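Wednesday, September 26, 2018

Home late again, and my feet hurt, but I want to get this down before bed because I'll have forgotten half of it by breakfast. It was our club's first full evening on the clearing-up task, the one we picked back in February when it all sounded so easy. Pick up the trash, put it in the bin. A toddler can do it! (Well, my nephew can, when there's a raisin in it for him.)

We've named our robot Chacko, after a long argument I won't go into, and I have grown terribly fond of it. Jasper Van Acker had the controls for the first half, and he is so patient, far more than I am. His idea, which I thought was silly last week and have now come around to completely, is that the left arm should hold the wastebasket and the right arm should do all the picking up. I'd wanted the bin on the floor, and I went on about it for quite a while, I'm afraid. But with the bin held up close to the table the right arm doesn't have nearly so far to go, and I had to admit it looked much less frantic. 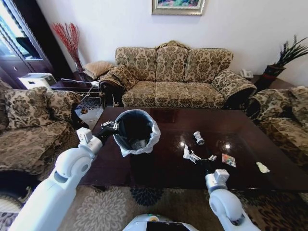
The wrappers are what give us fits. A cup is a nice friendly thing to grab, there's some body to it, but a wrapper lying flat on a polished tabletop is miserable. The fingers come down, touch the wood, close, and come up with nothing at all, and then everybody groans and Jasper says "again" in that mild voice of his. It took four tries to get one of them tonight. I do think we're coming in too steep. I wrote that on the back of my hand so I'd remember to bring it up, and then washed the dishes, so I'm putting it here as well: come in lower, and slide before closing.

The shine on the table bothers me too. I kept losing track of where the fingertips ended and their reflections began, and if I'm confused I wonder what the poor robot makes of it. Jasper thinks a cloth would fix that, but then we'd be dragging the cloth around, and the Odthorpe meet won't give us one anyway, so we may as well learn to live with shine.

I took my turn for the last three runs and was clumsy as anything, but I did get a tissue into the bin on my own and let out a whoop that I'm a little embarrassed about now. What a lovely evening, though. I haven't enjoyed a club this much in years.

Must remember to charge the spare laptop, and I still owe Jasper for the bin liners.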